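Última revisión del texto: 2018-07-25

# Sucesos de Grornulstead: corpus de noticias sobre robos de paquetes y hurtos

¡Por fin está en un estado que se puede compartir! El corpus reúne 1,113 noticias breves en español sobre robos de paquetes, hurtos en portales y estafas de reparto publicadas por la redacción local de Grornulstead. Lo empezamos como una carpeta de recortes para probar un clasificador y acabó siendo, para nuestra sorpresa, un recurso estupendo para estudiar cómo se cuenta un delito menor: quién habla primero, qué se atribuye a la policía, en qué párrafo aparece la palabra «presunto» (y en cuáles debería aparecer y no aparece).

Mantienen el corpus Daiane Tavares (recopilación y limpieza) y Poppy Cropper (guía de anotación y revisión). El código de extracción se llama Filtum y vive en la carpeta `filtum/` de este mismo repositorio.

## Qué contiene

- `noticias.jsonl`: el texto de cada noticia, una por línea.
- `eventos.csv`: los sucesos ya agrupados. Varias noticias pueden hablar del mismo robo, así que hay bastantes menos eventos que textos.
- `guia.md`: la guía de anotación, con todos los casos dudosos que nos hicieron discutir.
- `zutesow/`: el subconjunto del barrio de Zutesow, 158 noticias con doble anotación completa. Si solo vas a mirar una carpeta, mira esta, ¡es la más cuidada!

## Campos principales

| Campo | Tipo | Comentario |
|---|---|---|
| `id` | texto | estable entre versiones |
| `titular` | texto | tal como se publicó |
| `cuerpo` | texto | sin firmas ni pies de foto |
| `tipo` | categoría | paquete, portal, vehículo, estafa, otro |
| `fuente_citada` | categoría | policía, vecino, empresa, juzgado, ninguna |
| `estado` | categoría | denuncia, detención, juicio, sentencia |
| `evento` | texto | enlaza con `eventos.csv` |

`estado` recoge lo que dice la noticia el día en que salió. Una detención que luego quedó en nada sigue figurando como `detención` en su texto original; el desenlace, cuando lo conocemos, está en `eventos.csv`.

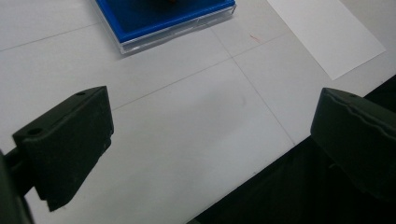
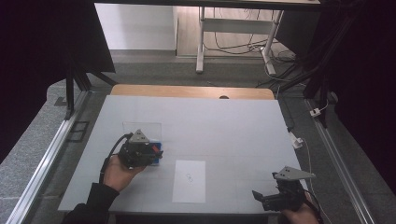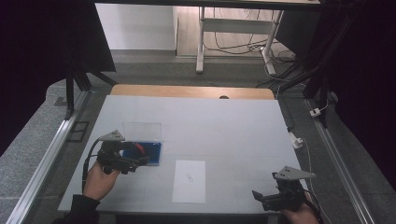 **Categoría: Datos / Sucesos / Español**

## Cómo se anotó

Cada noticia pasó por dos lecturas. En la primera se marcaban el tipo y el estado; en la segunda, las citas y sus fuentes. Los desacuerdos iban a una hoja aparte y se resolvían hablando, con la guía delante y mucho café. En total cambiamos la guía 3 veces, y en cada cambio volvimos a revisar lo ya hecho.

El cambio más interesante llegó con las estafas de reparto: mensajes que piden pagar una tasa para liberar un envío. Al principio caían en `otro`, pero leídas juntas formaban un grupo clarísimo y les dimos categoría propia. También nos encantó descubrir cuántas noticias citan a «fuentes cercanas» sin decir cercanas a qué. Esas van como `ninguna`.

## Nombres y datos personales

Los nombres de personas detenidas, denunciantes y testigos están sustituidos por marcas (`PERSONA_A`, `PERSONA_B`), y las direcciones se quedan en el nombre del barrio. Conservamos los cargos, porque hacen falta para distinguir las fuentes. Si encuentras un nombre que se nos ha escapado, abre una incidencia **sin copiarlo** y pon solo el `id`; lo quitamos enseguida.

## Empezar

```
python -m filtum.cargar noticias.jsonl --tipo paquete
```

El comando imprime los titulares y el evento asociado. Con `--evento` agrupa las noticias por suceso, que es la manera más entretenida de leerlas: se ve cómo una nota de cuatro líneas crece, se corrige y a veces desaparece de la portada.

## Limitaciones

- Una sola redacción y una sola ciudad. No sirve para calcular tasas de delito, por favor no lo uses para eso.
- Las noticias de octubre están peor cubiertas por un fallo en el archivo del periódico.
- Unas 72 noticias son refritos de agencia casi idénticos. Llevan `refrito: true` y conviene apartarlas antes de entrenar nada.
- La categoría `juzgado` es pequeña; las métricas por clase bailan mucho.

## Pendiente

- [ ] Añadir los recortes del distrito de Sugden (ya escaneados, falta corregir el reconocimiento de texto)
- [ ] Unificar comillas en `titular`
- [x] Separar `denuncia` de `detención` en los textos que mezclan ambas
- [ ] Script para comparar dos versiones de una misma noticia

Se agradecen muchísimo las correcciones, incluso de una sola coma. Para cambios en la guía, mejor abrir antes una incidencia con dos o tres ejemplos y etiquetar a Poppy; para fallos de extracción, a Daiane.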